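How to move loose leaf tea and coffee out of packets and into jars (and keep it nice)

Posted 07/06/2021

Quick one today. Orsolya asked how I sort the dry stuff cupboard so writing it down before I forget. Works for tea, ground coffee, small seeds, spices, anything that pours. Flour is a different story, leave flour alone.

What you need

Jars with screw lids. Clear ones, wide neck if you can get them.
A bowl.
A dry tea towel.
Labels and a pen that doesnt rub off.
A funnel if you've got one, not essential.

Wash the jars the day before. Hot soapy water, rinse, then upside down on a rack overnight. Do not towel them dry and fill them straight away – there's always a bit of damp left under the thread and that's what makes things clump. Lids too. If the lid has a card liner take it out, or bin the lid if it smells of pickle. You will never get the pickle out.

Tip everything out before you fill

Don't go straight from packet to jar. Bowl first. Lets you look for stalks, bits of packet, the odd moth (sorry). Anything with webbing in it goes in the outside bin, the whole packet, no picking through.
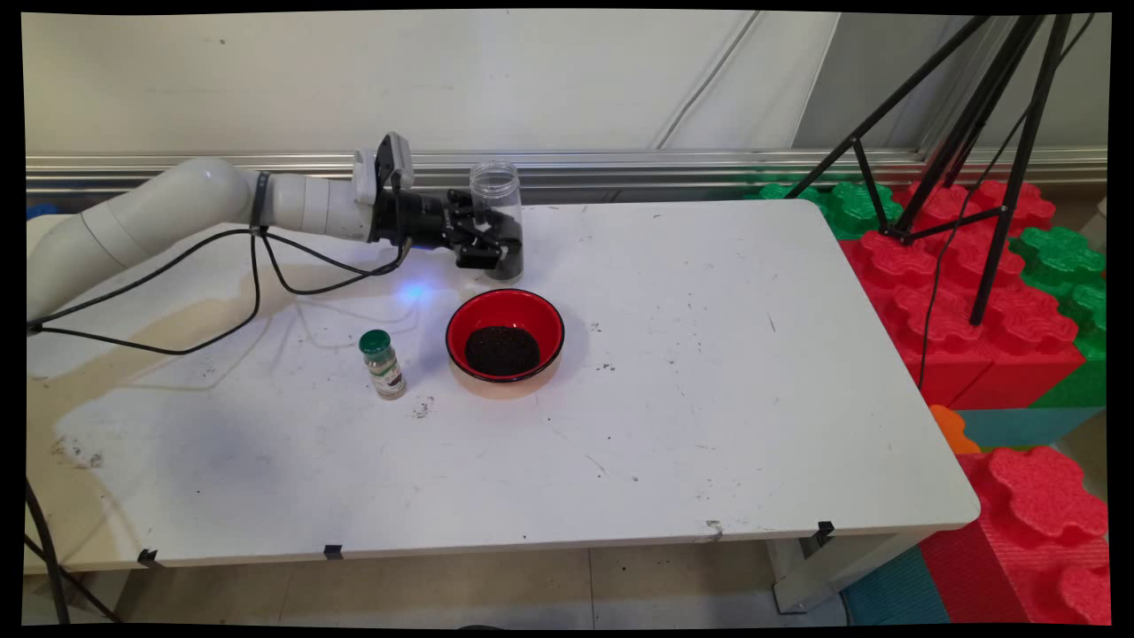

Pick a bowl with more room than you think. Half the mess comes from a bowl that's too small and you end up chasing bits along the worktop. A light coloured table helps as well, dark brown granules on white and you spot every stray one. Red bowl with a black rim is fine, any colour is fine, just not the one you use for onions. Pour in goes, stop, look, carry on.

Filling

Spoon the first bit in, then pour the rest. Hold the jar low down with your other hand so it can't tip. Tap the base on the folded tea towel two or three times as you go, the level drops more than you'd expect, then top up. Ground coffee drops a lot. Whole leaf hardly at all, and don't force it or you get dust.

Stop at the shoulder of the jar. I leave 2 cm of space, Elli Kiiskinen leaves more but she buys smaller packets. Wipe the neck before the lid goes on, every time.

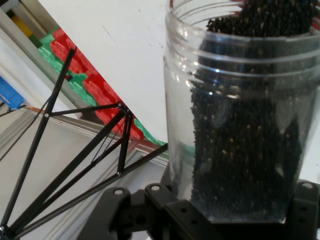 Overfilling is the mistake everybody makes, me included. You want to finish the packet so you keep going. Then it's heaped up over the rim like this one, small dark stuff with pale specks all through it, and the lid has no hope of going on without pushing bits down the screw threads. Spoon it back to the shoulder. Leftover goes in a small jar, or fold the packet down with a peg on it and use that first.

Labels

What it is, when you opened it. That's all. I write on masking tape because it peels off. Put it on the side, not the lid – lids get swapped. For tea I add the brewing time, 5 minutes for most of our black ones, less for green.

Where to keep them

Dark cupboard, away from the cooker. Clear jars look lovely on a shelf in the window and the contents go stale in no time. If you must have them out, keep small amounts out and the rest in the cuboard. Old stock to the front, new behind.

I redo the whole lot every September. Takes me 20 minutes if the jars are already clean, most of a morning if they aren't.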